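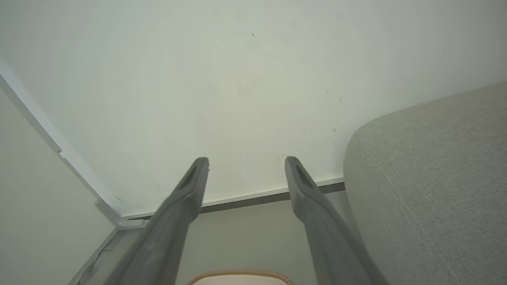 Figura 4.1. Cara inferior de una superficie blanca, con su riel y la pieza de esquina. Se aprecian marcas y roces leves.

Capítulo 4
Mirar los muebles por debajo

Empiezo este capítulo con una confesión: durante años compré, vendí y hasta restauré muebles sin agacharme ni una sola vez. Miraba el tablero, pasaba la mano por el canto, abría un cajón si lo había, y ya me daba por enterada. Hasta que una mañana, en el taller de Trosatum, mi maestra Brenda Lambert me puso delante una mesita de lo más corriente y me pidió que le contara cómo estaba hecha. Le hablé del color, del estilo, de la altura... Ella me dejó terminar (tenía una paciencia enorme) y luego me dijo: «Muy bien, y ahora túmbate en el suelo».

Me tumbé, claro. ¡Y qué vergüenza! Todo lo que me había preguntado estaba ahí abajo.

Así que en este capítulo nos vamos al suelo. Traed ropa cómoda, una linterna pequeña y la libreta que empezasteis en el capítulo 2. Si tenéis las rodillas delicadas, una toalla doblada hace milagros, y si no hay manera de agacharse, un espejo de mano sirve bastante bien - yo lo uso cada vez más, para qué os voy a engañar.

4.1 La cara que no se enseña

Un mueble tiene caras de presumir y caras de trabajar. Las primeras se lijan, se pintan y se limpian los sábados. Las segundas reciben lo justo, y por eso guardan tanta información. Volved un momento a la figura 4.1 y fijaos en el tono: blanco roto, con un punto verdoso muy suave, más claro hacia un lado. Si os preguntara de qué color es, casi todos diríais «blanco» y seguiríais adelante. En una ficha yo anotaría también lo demás, y añadiría cómo era la luz, que el blanco es muy mentiroso y cambia de opinión en cuanto corréis una cortina.

Luego están las manchitas. Hay alguna mota oscura, una raya corta y unos roces tenues. ¿De qué son? Pues no lo sé, y quiero que os acostumbréis a escribir exactamente eso. La tentación de inventar una historia es fortísima (una mudanza, un niño con un rotulador, lo que queráis), pero la ficha recoge lo que se ve. Las hipótesis van aparte, en la columna derecha, y siempre a lápiz.

4.2 Las esquinas

Si solo tenéis un minuto para mirar un mueble, gastadlo en una esquina. Ahí se encuentran las piezas y ahí se nota si se llevan bien. En la figura, un riel metálico blanco llega hasta una pieza de esquina de un gris muy claro, con una pestaña pequeña que sobresale, y de ella sale una tira fina y horizontal que forma un reborde. El riel tiene además una muesca a medio camino. A mí las muescas me encantan - puede que sirvan para encajar algo, puede que sean cosa de fábrica, y averiguarlo con el mueble delante es media diversión.

Keyvan Golestani, con quien compartí banco en Trosatum, dibujaba primero las esquinas y dejaba el resto del mueble para el final. Sus fichas parecían un catálogo de codos. Yo me reía de él, y ahora hago lo mismo.

Cuando estudiéis una esquina, anotad qué piezas llegan a ella, cuál parece sujetar a cuál y si veis alguna holgura. No apretéis ni aflojéis nada todavía; eso lo dejamos para el capítulo 6, con las herramientas en la mesa.

4.3 ¿Mesa o balda?

Visto desde abajo y muy de cerca, un tablero de mesa se parece una barbaridad a una balda. La propia figura 4.1 podría ser cualquiera de las dos cosas, y por eso el pie dice «superficie» y no se moja. Para decidir hay que alejarse, buscar las patas o los soportes y ver qué hay alrededor. Mientras tanto, usad la palabra más amplia que tengáis. En el inventario de la casa Taheri, donde trabajamos un octubre entero, llegamos a reunir 300 fichas, y 29 hubo que rehacerlas por haber puesto «mesa» demasiado pronto. Varias eran mías.

Práctica 4.A

Elegid un mueble de vuestra casa que uséis a diario y dedicadle 18 minutos por debajo, con reloj. Dibujad una esquina, una sola, a buen tamaño. Después describid el color sin usar la palabra «blanco», «negro» ni «marrón» a secas. Guardad la ficha, que la retomaremos en la sección 4.5 al hablar de los rebordes y de la sombra que dejan.

Ediciones Irkaleck · Manual de muebles domésticos · Todos los derechos reservados · Contacto · Volver arriba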